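Bench testers wanted for the Boltitz rack-loading kit (paid, part time, starts in March)

Hi! I'm Albane Bouvier and I look after outside testing at Flellilier. We make Boltitz, a kit that lets a pair of robot arms pick up thin flat parts and stand them in a slotted rack. It works well in our hands. I'd like to find out how it does in yours, and I need people who will spend real hours with it and then tell me, in writing, what drove them up the wall.

If you've ever had a job where you slid panels, plates or boards into a rack one after another until your thumbs hurt, please keep reading. You're the person I had in mind when I wrote this.

What Boltitz is

You get printed finger inserts for a parallel gripper, a long black slotted rack, a tray to pick from, and the software we call Cai. Cai is where you teach the moves, save them, and play them back. You don't write code in it. You drag the arm where you want it, save the spot, and go on to the next one. (There is a scripting page if you like that kind of thing. Mathis Masson built it and he'd be thrilled if somebody used it.)

The inserts are the piece I care about most. They have a ridged inner edge, and the whole point is to hold a thin plate upright without letting it swing while the arm lines it up with a slot. The slots are narrow and there are a lot of them, so a tiny lean at the fingers turns into a miss at the bottom edge of the plate. Clear acrylic is my favorite test part for this, mostly because you can look straight through it and see where the rack is behind it.
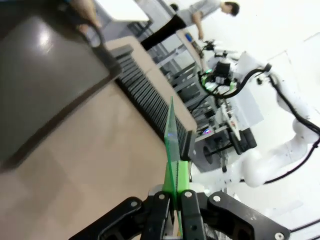

What you'd be doing

A session is three hours at our shop, at a table, with me or Suleiman Ogunleye close by. You'll get the printed guide and a set of parts, and then we'll try hard to keep quiet while you work. I'm bad at this. Suleiman is much better.

First comes setup: fit the inserts, put the rack on the table wherever it makes sense to you, and get Cai talking to the arms. We don't mark a spot for the rack on purpose. People set it straight, they set it on a diagonal, they shove it up against the tray, and the kit is supposed to cope with all of that.

After that you teach a load. One part, one slot, start to finish. Then you do another slot, and another, and at some point you'll want to see whether Cai can work out the rest on its own from the slots you've taught it. It can, within limits, and finding those limits is a big part of the job.

Then you run it. Our target for the whole program is 1,000 loads, and we've logged 253 so far with our own people. I want the rest to come from folks who've never seen our bench. You'll keep a sheet as you go: which part, which slot, did it seat, did you have to step in, and a line or two on anything odd. The lines on anything odd are worth more to me than everything else on the sheet, so don't be shy with them!

You'll also do handoffs. A board lies flat on the tray, one gripper takes it by the edge, and you stand across the table ready to lend a hand. Flat pickup is harder than it sounds, and I'd say it's the weakest chapter in our guide right now. Maëlys Poulain is rewriting it and she wants to sit in on a few sessions, so you may have her at your elbow with a notebook. She's friendly.

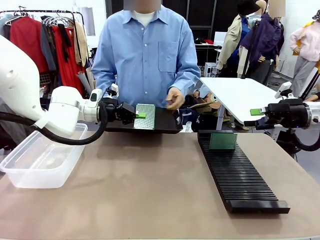
Who I'm looking for

I have 10 places. For most of them I'd like people who have never touched a robot arm, and I mean that. If you've worked a packing line, a print shop, a lab bench, a frame shop, a repair counter, come on in. You know things about handling flat stuff that we had to learn by dropping it.

I'll keep 2 of the places for people who already run arms at work and can compare us with whatever they use now. If that's you, please say which gripper you're on, and whether you've tried the Barkov fingers we sold before this. Plenty of people loved those. I get letters.

You'll need to be on your feet for a good part of the session, with breaks whenever you want one. You should be fine reading a guide in English and writing short notes in it. Your spelling doesn't matter to me at all. Good eyesight up close (glasses are fine) helps with seeing whether a part has really seated.

Long loose sleeves need to be buttoned or rolled, long hair tied back, and rings off. We'll go over the stop button before anything moves, and we'll go over it again after lunch.

What you get

You're paid by the session, at the same hourly rate as our own bench staff, and that includes the time you spend filling in your sheet. Travel is covered if you send me the receipt. There's coffee, and a sandwich order that goes in at 11:00, so tell me early if there's something you don't eat.

Testers who do four sessions or more can buy a kit at cost when it goes on sale. You don't have to, and I won't chase you about it.

One thing to know before you apply: we'll ask you to keep the next version of Cai to yourself until it's out. You can say whatever you like about the kit itself, to anyone, good or bad.

How to apply

Send me a short note through the contact page, with "Boltitz bench" in the subject. Tell me what you do or used to do with your hands, which mornings or afternoons suit you, and one story about a tool that annoyed you. No résumé needed. I really do read the stories first.

Gaëtan Lefèvre handles the schedule and he'll write back with a couple of times to pick from. If you don't hear from him, nudge me and I'll go find him.

Places get filled as good notes come in, and I'll take this page down once we're full.

Albane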